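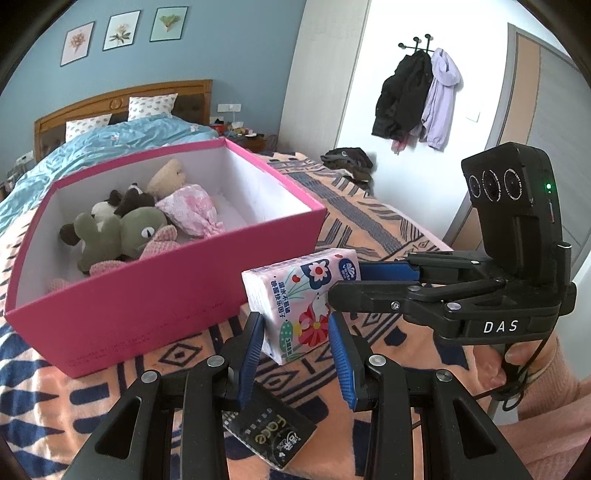

# Two-handed handover demos: does the passive hand's wrist view help or hurt?

**bindu_u** (thread starter)

Posting an interim result from the handover part of our deformable objects work. Comments wanted before I commit to the next round of collection.

Setup: two hand-held grippers, one operator, household settings only. Task family is "tidy the bed" – soft toys into an open box, small packaged items moved from one gripper to the other and set down. The tissue pack is the handover object I care about most. It stands upright when full, has soft sides, and the print gives the tracker plenty to hold on to.

Method: a diffusion policy trained on wrist views and relative gripper poses. Three input conditions:

- A: giving hand's view only
- B: both views, concatenated
- C: both views, with the receiving hand's view dropped at random during training

I ran 20 handover trials per condition on the bench arms, same pack, same bedding, lights on.

| Condition | Trials | Clean handovers |
|---|---|---|
| A | 20 | 10 |
| B | 20 | 8 |
| C | 20 | 13 |

B coming in below A is the part I did not expect. More information, same number of demos, worse result. My reading is that the policy latches onto the receiving hand's background (wall, door, whatever is behind it) and uses that as a clock for when to release.

– Bindu Unnithan

---

**torque_ripple**

10 against 8 out of 20 is noise. You can't say B is worse than A. You can just about say C looks promising. Run a proper interval on those before building a story about clocks.

---

**bindu_u**

Agreed on A against B. I should have written "no better than." The failure types do differ though. Under A, the misses are mostly late release: the receiver has the pack and the giver keeps squeezing. Under B they are mostly early release, with the jaw of the receiver touching one side and not yet around it. Same score, different fault. That is why I went looking for a timing cue.

---

**grundel_fan**

Early release with the second jaw only touching one side is a contact labeling problem. Look at the geometry in your own photo. The pack is between the blue pads of the near gripper and the other jaw is pressing against its right side. From the near wrist that looks almost the same whether the second gripper has a grip or is only pushing. No amount of view dropout fixes that. You need finger width from both hands in the state vector.

---

**bindu_u**

Width is in the state vector for both hands, in all conditions. I left that out of the first post, sorry. It is normalized per gripper.

---

**grundel_fan**

Normalized over what range? If it is full stroke, a soft pack gives you a very small change between touch and hold.

---

**bindu_u**

Full stroke. Point taken. I will try rescaling to the last part of the closing range.

---

**mx_lathe**

Different question. How much clutter is in the box during the handover demos? I count five items in it, teddy bear included, and there is a second pack lying flat on the blanket under the near gripper. If the flat pack is there in the demos and missing in the trials (or the other way round), you have a distribution shift that has nothing to do with views.

---

**bindu_u**

Fair question. The box stays in for both. The flat pack was in for about half the demos and out for all trials. I don't think it matters for release timing but I can't rule it out from the logs I have.

---

**torque_ripple**

Then rule it out before anything else. It costs one afternoon.

Also, that blanket. Navy diamonds and zigzags on peach, running right under the gripper. Repeating patterns are a known headache for visual pose tracking. When the estimate slips by one repeat, the relative pose between the two hands is wrong and the policy learns from a wrong label. Have you checked tracking drift per episode?

---

**bindu_u**

Checked with the loop-closure method from the Mindisora notes: start and end both grippers on the same marks, compare. We threw out three episodes for drift. What is left is well under the width of the pack.

---

**mx_lathe**

Loop closure tells you the ends agree. It doesn't tell you about the middle, and the handover is in the middle.

---

**bindu_u**

True. A slip that recovers would get through.

---

**nambiar_bench**

We had that on the Nambiar rig last October. Slip on a striped tablecloth, recovered within a second, loop closure was fine. We only caught it by plotting the distance between the two grippers over the handover window. The two hands are holding the same object, so the distance should stay nearly flat. Ours had a step in it. Cheap check, needs no new data.

---

**bindu_u**

That I can do tonight.

---

**grundel_fan**

I disagree that drift is where to look, for what it's worth. Drift would hurt A, B and C equally, and C is better with the same episodes. Whatever is wrong is partly fixed by dropping a view, so it is partly in the view.

---

**torque_ripple**

Only if C is really better. 13 against 10 isn't settled either.

---

**bindu_u**

Ran the check from nambiar_bench. Eight episodes show a step during the handover window, all of them with the near gripper low over the pattern and the box filling most of the rest of the view. The others are flat.

Retrained B and C without those eight. A is still training, so no comparison with it yet.

| Condition | Trials | Clean handovers |
|---|---|---|
| B, filtered | 20 | 12 |
| C, filtered | 20 | 14 |

Early releases in B are down but still the main failure. So drift was part of it and grundel_fan's point about the view probably stands too. Flat pack was absent in these trials, as before.

---

**mx_lathe**

B moved by four and C by one. If I had to bet, dropout was mostly protecting you from bad labels and less from the background. You could test that by masking the background in the receiving view and leaving dropout off.

---

**bindu_u**

Masking is on the list. Order of work for now:

1. Width rescaled, B and C, no other change
2. Flat pack in and out, C only
3. Background masked, B only
4. Same demos on a plain blanket, if 1 to 3 leave anything to explain

---

**torque_ripple**

Put 4 first. And more than 20 trials, please.

---

**bindu_u**

4 needs new collection and the rest doesn't, so it stays last. More trials, yes. The bench is shared with the Jekon people until the end of the month, so I get it after 8 in the evening and that limits the count.

---

**nambiar_bench**

If you post the distance plots for the dropped episodes I'll compare them with ours. I'd like to see if the step size matches the pattern repeat.

---

**bindu_u**

Will do. I still have to measure the repeat on the blanket, and it isn't the same in the diamond and stripe bands. Plots go up in this thread when the A run finishes.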